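Why Do Necklaces Tie Themselves in Knots?

Put a necklace in a drawer. Close the drawer. Come back in a week, and the necklace has joined up with a bracelet and one earring, and none of them will let go. Were they up all night? No. Jewelry does not need a bedtime. It only needs a little shaking.

A chain is bendy all the way along, and it has two loose ends. Each time someone bumps the drawer, the ends hop about. Sooner or later an end hops over the middle of the chain, then under it, and you have the start of a knot. There are a great many ways for a chain to be tangled and very few ways for it to be straight. Guess which one you usually get. 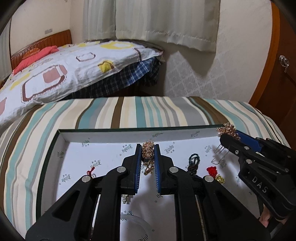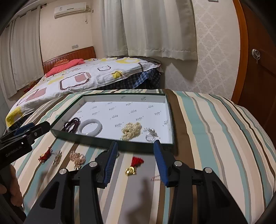
Gold beads in the first picture; a red tassel with a gold charm in the second.

Longer chains knot more easily than short ones, and thin ones are the worst of all. Beads and charms don't help, as they give a loop something to catch on.

Try it yourself! Drop 12 inches of string into a jar, put the lid on and shake it 20 times. Tip it out and look for knots. Now do the same with a much longer piece. (Please use string. Your grandmother's pearls have done nothing wrong.)

To keep a necklace straight, fasten the clasp before you put it away, or hang it on a hook. Pulling hard on a knot makes it tighter, but everybody tries that first anyway.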